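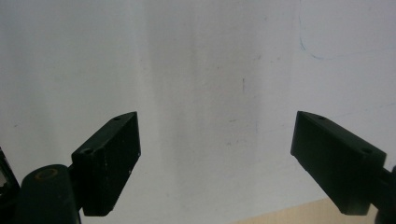
The Noh gripper with both fingers open in front of a white surface.

How to set the open position on the Noh hand-held gripper

The Noh is a two-finger gripper sold by Estix, either alone or as part of the Padthorpe starter kit. This page covers the open position only. Closing force has its own page. The steps apply to both versions of the kit.

What you need

The gripper with both fingers fitted
The Worar setup program on a laptop
A plain, light-colored surface to use as a background
The hex key from the kit

Before you start

Check that the fingers are seated. Each one has two small round holes along its narrow top face. Push lightly on the tip of each finger. If it rocks on its mount, tighten it with the hex key before going further.

A white board works well as the background. It does not have to be clean. Pen marks and smudges make no difference to this procedure, but a dark background makes the black fingers hard to pick out in the camera view.

Setting the position

1. Plug in the gripper and start Worar. Wait for the camera view to come up.

2. Hold the gripper facing the board, with nothing between the fingers.

3. Open the Fingers page and press Release. You can now move the fingers by hand.

4. Spread the fingers until they stop. Don't force them past the stop.

5. Look at the camera view. Both fingers should be in the lower half, at nearly the same height, with a clear gap between them.
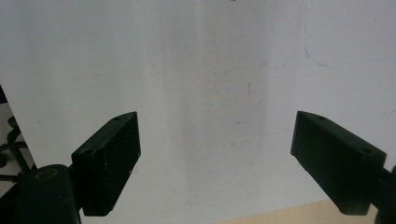
Fingers spread wide, with the white surface showing through the gap.

6. Press Set Open. The position number on the page should settle at 1,765. A reading up to 19 higher or lower is fine.

7. Press Save, then unplug the gripper and plug it back in. The same number should come up again.

If the number is off

A reading well under 1,765 usually means one finger did not reach its stop. Go back to step 3. If the reading is over 3,000, the fingers were fitted while the drive was turned too far. Take both off, press Center, and refit them.

When to repeat it

Set the open position again after changing a finger. Otherwise Estix lists it as a check for every 100 hours of use. The saved value stays in the gripper, so it carries over if you move to another laptop.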